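Forum > Entraide > Bruit et ventilation

Sujet : Vieille tour trop bruyante la nuit, que changer en premier ?

keisha_g
Bonjour à tous,
J'ai récupéré en février une tour Bunnag qui sert maintenant de petit serveur de fichiers. Elle est allumée 24 heures sur 24 dans le couloir, à côté de la chambre. Le jour ça va, mais vers trois heures du matin j'entends un ronflement grave qui monte et descend. J'ai un budget de 100 euros, pas plus. Faut-il commencer par le ventilateur, l'alimentation ou les disques ?
Merci d'avance et pardon pour mes fautes, le français est ma troisième langue.
Keisha Gallagher

Drudside
Un ronflement qui monte et descend, pour moi ce sont deux disques qui tournent presque à la même vitesse. Combien tu en as, et comment sont-ils fixés ?

keisha_g
Deux, vissés directement sur le métal. Pour l'instant j'ai tout retiré pour nettoyer. Je mets l'intérieur du boîtier, avec la grille sur le côté.

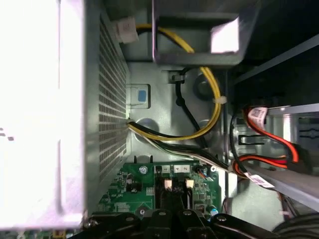
Catégorie : Boîtiers et refroidissement
Étiquettes : bruit, vibrations, serveur maison

Drudside
Merci. La tôle plate comme ça, ça fait tambour. Je mettrais des rondelles en caoutchouc entre les disques et leur support, et une plaque de bitume collée au fond. Tu en as pour 20 euros. Garde le reste du budget.

pilkington_w
Je ne suis pas d'accord avec le bitume. J'en ai posé dans ma Gernalton, cela sent fort pendant des semaines et le jour où l'on veut l'enlever, c'est une catastrophe. Les rondelles, oui. Mais je changerais d'abord le ventilateur pour un modèle plus lent, car c'est lui qu'on entend à travers une porte.

Drudside
Le bitume bon marché sent, le bon ne sent pas. Et un ventilateur ne fait pas un son grave qui va et vient, sauf s'il y en a deux.

pilkington_w
Il peut très bien le faire si la vitesse est réglée automatiquement. Le mien faisait exactement ce bruit – j'ai fixé la vitesse dans le BIOS et je dors. Keisha, avant d'acheter quoi que ce soit, débranche les disques une nuit et écoute.
Wayne

keisha_g
J'ai fait l'essai hier soir. Sans les disques, le ronflement a disparu, il reste seulement un souffle léger. J'ai donc commandé les rondelles. Pour le bitume, j'attends encore, mon mari est très sensible aux odeurs.

Drudside
Bien. Mets aussi un morceau de tapis sous la tour, le parquet du couloir transmet beaucoup.

darkley385
Je me permets : est-ce que les rondelles ne gênent pas le refroidissement des disques ? J'ai le même projet.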